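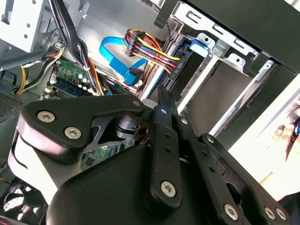

Friday, December 26, 2025

Quiet day, so the old tower finally got its turn on the bench. Side panel off before coffee, which was a mistake, as the second screw went under the radiator and I was on the floor with a ruler at eight in the morning.

What I want from it: working or not working, and a list of what can be pulled. Guadalupe has had it down as "pending" since August. I'd like one of us to retire before it does.

Inside it's the usual. Black cables in a fat bundle down past the board, somebody's white twist tie still holding them together, and it's a better tie-up than anything I've done this year. Yellow, black and red power wires looped along the case wall. Green board, blue memory slots, a module of RAM seated. Left the twist alone. If it ever comes off, that bundle will be all over the bench and I'll be the one stuffing it back.

Work so far:

Vacuumed the vent grille from the outside, then brush, then vacuum again. Went easy on the fan, held it still with a finger.

Pulled the RAM, wiped the contacts, put it back. Two clicks. I always doubt the second one.

Reseated the power plugs on the board. The big one needs a thumb on the clip and more faith than I have before lunch.

Drive out, labeled PELLACH 63 in marker so it doesn't join the unmarked pile. The unmarked pile is now its own storage system.

Plugged in, pressed the button. Fans spun, one beep, then nothing on the monitor for long enough that I went and rinsed a cup. Came back to a clock error and a date in the year 2000. So the coin cell is dead and the rest may be fine. Set the date by hand. Pulled the plug, waited, tried again: 2000. It has made up its mind.

No spare cell in the drawer marked SPARE CELLS. There is a hearing aid battery and a key. Added a pack to the Salinas order, line 1318, under the cable ties Jarrah asked for. Jarrah, you asked for 400. Please confirm that was on purpose before Monday or we own 400 cable ties.

Memory test started at 2:10 with the drive still out. One full pass by 3:35, no errors. Second pass running now. I'm leaving it on over the weekend with the side panel off and a note taped to the top, DO NOT TIDY, meaning you, Guadalupe, with affection.

To do:
New cell, then see if it keeps the date.
Drive 63 goes on the Pumcombe dock for a read check. Don't wipe it until I've looked at what's on it.
Find out where the case screws live. I have five in a jar lid — one of them is not from this computer and I can't tell which.
Ruler is still under the radiator. So is the screw.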